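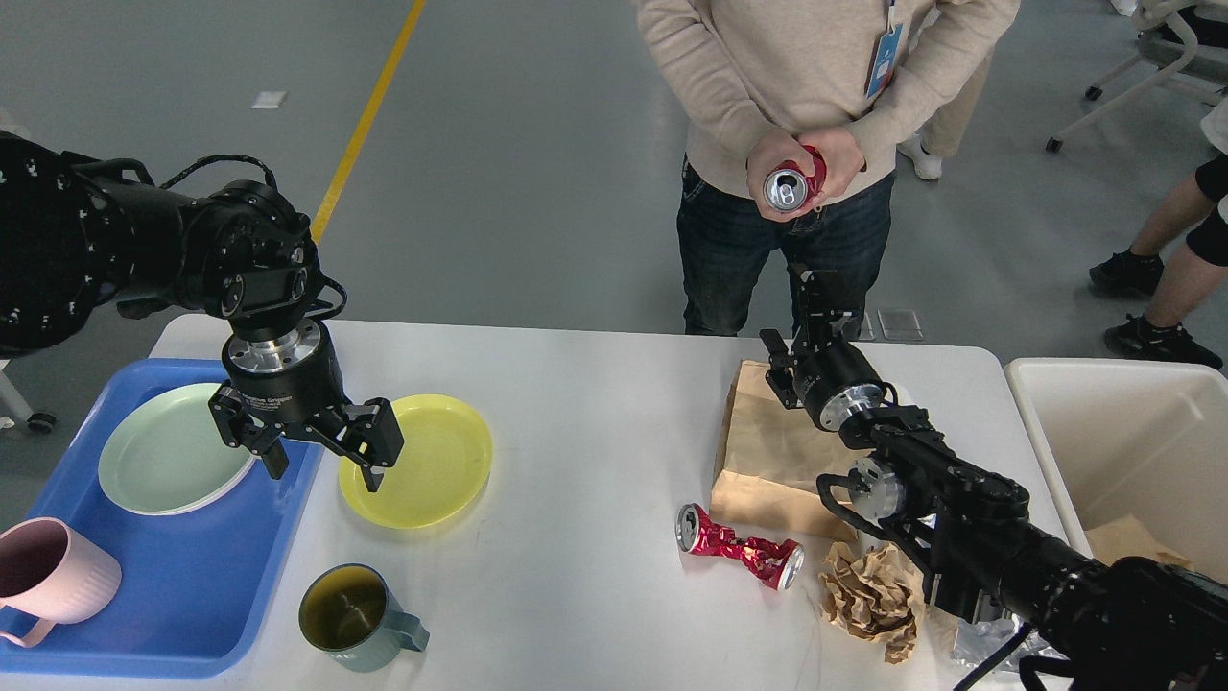 Dishes and cups on the white table, yellow plate in the middle of things.

So I promised a few of you I'd write up the Flidavitz pitch weekend, and then I sat on it for ages because my notes were terrible (half of them are arrows pointing at other arrows). But the applications for the next one open soon and people keep emailing me, so okay, let's go!

Quick background if you're new to the blog. Flidavitz is the student startup contest they run over at Pearce, two days, open to anybody enrolled anywhere in the county, including the community college kids, who in my opinion usually have the better ideas. You show up Saturday morning with a team of up to four, you get a mentor for a couple of hours, and on Sunday afternoon you pitch. I was a mentor this year for the first time. Before that I'd only gone as an audience member, plus that one year I pitched the bike thing, which we don't need to discuss again.

My team was called Zarkiden. I asked what it meant and got three different answers, so I let it go. They want to help small music teachers with scheduling and make-up lessons. If you've ever had a kid in piano you already know what a mess that is. Somebody gets a fever, the teacher owes you a lesson, you both forget, and in June there's an awkward conversation. They'd talked to real teachers before they came, too, which put them miles ahead of where I was at twenty.

The trouble was the pitch itself. The written summary has a limit of 600 words and theirs was 492, which sounds great until you read it and find that most of it is about the database. I love a database! But the judges didn't need it on line two. We spent a good hour moving the fever story to the top and pushing the tech stuff way down, and Ronaldo Moura, who was mentoring the team next to us, leaned over and told them to cut the word "ecosystem" everywhere it showed up. He was right. It showed up a lot.

Then we got to pricing and everybody got quiet. They had it down as free, with "premium features later," and I asked who was going to pay for later. We went around on that for a while. I don't think you can fix pricing in an afternoon, but you can at least pick a number and be ready to defend it, so they went with 4 dollars per student per month, paid by the teacher. Is that the right price? I have no idea. One of the judges asked about it and they had an answer, and that's all I was hoping for.

Some things I'd tell anyone thinking of entering:

Talk to customers before the weekend. You won't have time once you're there, and calling your aunt from the hallway doesn't count (I heard someone do it).

Practice out loud, standing up, with a timer. Reading it off your laptop in a mumble always comes in shorter than the real thing, and they do cut you off.

Bring a sweater. The big hall at Pearce is freezing and I was there in short sleeves like a fool.

Sleep Saturday night. I know, I know. The teams who stayed up changed their slides at three in the morning and then couldn't remember what was on them.

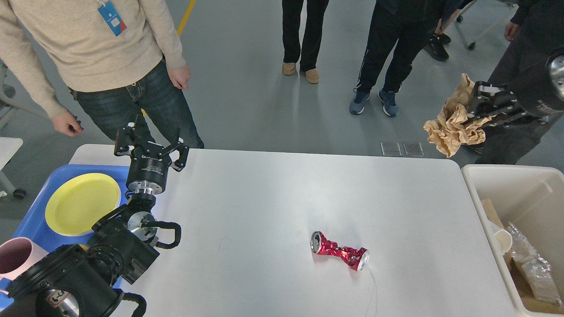 A red can, well and truly crushed.

Sunday was long but fun. There was a team from Imthorpe with a tool library idea that I would sign up for tomorrow, and a solo guy doing repair guides for old sewing machines, which got the biggest laugh and the most questions. Lilian Athumani gave the talk between rounds. She started her company out of a spare bedroom back in the day, and she spent most of her slot on the two years when it wasn't going well, which I thought was generous of her. She also said she still answers the support inbox on Fridays. I wrote that one down and underlined it.

Zarkiden didn't win! They got an honorable mention and 700 dollars toward hosting and legal stuff, and I was so proud I embarrassed them. The top prize went to the tool library people. Fair enough. I've been in touch with my bunch a few times and they have teachers trying out the first version, with the make-up lesson part still kind of clunky. They're aiming to have the billing piece ready by January, and I've told them to be kind to themselves if it slips.

Would I mentor again? Yep, already put my name in. I'd like to be stricter about the clock next time, and I want to ask for a table farther away from the vents. If you're on the fence about entering, email me and I'll happily read your summary, as long as the database isn't on line two.

Print this post | E-mail this post

Last updated: Tue 20 April

Contact | Copyright, all rights reserved | Back to top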